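How does a robot learn to make a bed?

Tundness is a kit made by a company called Zodbridge. It doesn't have wheels, legs or a face. It is a gripper that a person holds in one hand, and people use it to teach robots how to do jobs around the house.

Why would a robot need teaching?

You know how to pick up a sock. You don't have to think about how far to open your fingers or how hard to squeeze. A robot knows none of that until it gets some lessons. Its lessons are recordings of people doing the job with a gripper like the robot's own.

How does it work?

You squeeze the handle and the two fingers close. Let go and they open. While you fold a towel or put away a toy, the kit records what is in front of it and how it moves. Later, a computer looks through the recordings for patterns. One towel is not enough. Zodbridge says a new job needs 1,000 tries, done in lots of different homes.

What is it like to use?

Anisa Halim tried the kit at home in July. She says the first 20 tries felt clumsy, like picking up peas with tongs. After that she got faster. Her arm got tired, so she took a break after each set of 31.

Her neighbour Apostolos Antoniadis liked the kit too, but he found small things like buttons hard to pick up. He also thought the handle was too big for kids. The kit is meant for adults, so ask a grown-up before you touch one.

Words to know

Gripper: the part of a robot that holds things.
Sensor: a part that notices something, such as light or movement.

Where do the lessons happen?

Tundness lessons can happen in any ordinary room, and bedrooms are good because they are full of soft things. Cloth is hard for robots. It bends and slides, and it never lands the same way twice. A bright quilt covered in cartoon characters is a tricky thing for a robot to understand, and so is a woven sleeping mat with fine stripes. The yellow fingers are easy to spot against the black body of the gripper, and each one has a long hole near its tip.
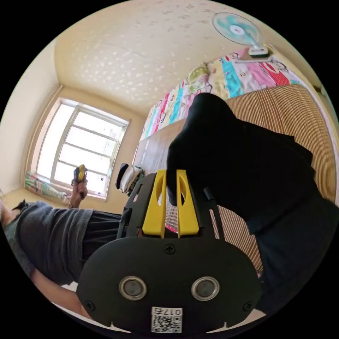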